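Keeping Fruit at Seststead: A Conversation with Tiziana Barbieri

Tiziana Barbieri has managed the produce room at the Seststead Residence since 2000. The post covers purchasing, sorting and storage for a house that serves more than 600 pieces of fruit in an ordinary week. She spoke with the residence bulletin one morning in September, as the first pomegranates of the season were being put away.

Her methods are plain. Fruit arrives from the supplier, Costache, and is sorted by hand at a white table before anything is stored. "I want a pale surface and a small basket," Ms. Barbieri said. "On a dark counter you miss the soft spots. In a deep crate, the fruit at the bottom carries the weight of everything else."
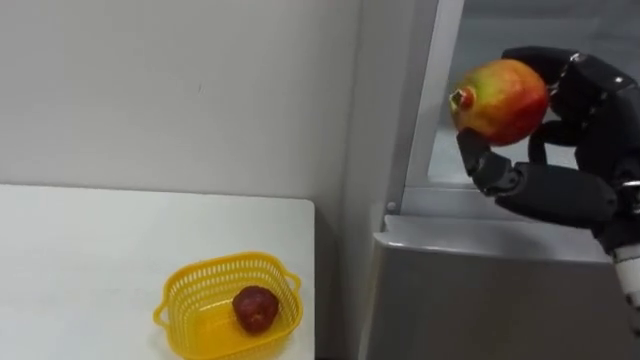 Pomegranates receive particular attention from her staff. Ms. Barbieri does not regard color as a reliable guide to quality. "People reach for the reddest one," she said. "A skin with yellow and green in it can hold very good fruit. I go by the weight in the hand, and I look at the crown. If there is mold between the points, it goes back to Costache."

She asks that each piece be lifted and turned before it is set down again. Lev Kushnir, who trained under her and now oversees the kitchen at Brorkness, has kept the practice. "She made me do 138 of them on my first day," Mr. Kushnir recalled. "I thought it was a test. It was the delivery."

The yellow baskets were introduced three years ago, replacing cardboard trays. They are plastic, with slots in the sides and a handle at either end. "Air has to move," Ms. Barbieri said. "And you can carry one with both hands – that matters when the corridor is busy." Baskets are washed when they are emptied and returned to the table.

Asked what she would change, she mentioned the gap beside the table. "Grapes find their way down there," she said. "I have asked Mr. Boateng for a strip to close it, and he has measured it twice." 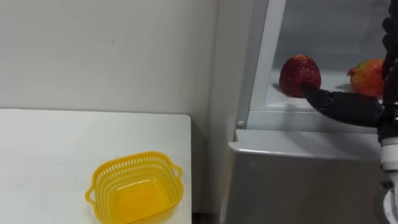
Storage and Serving

Whole pomegranates are kept cold and used in the order in which they arrive. Once opened, the seeds are covered and served within 3 days. Ms. Barbieri prefers them over plain yogurt at breakfast, although the residents have asked for them in salads as well. "We will do both," she said, "for as long as the season lasts."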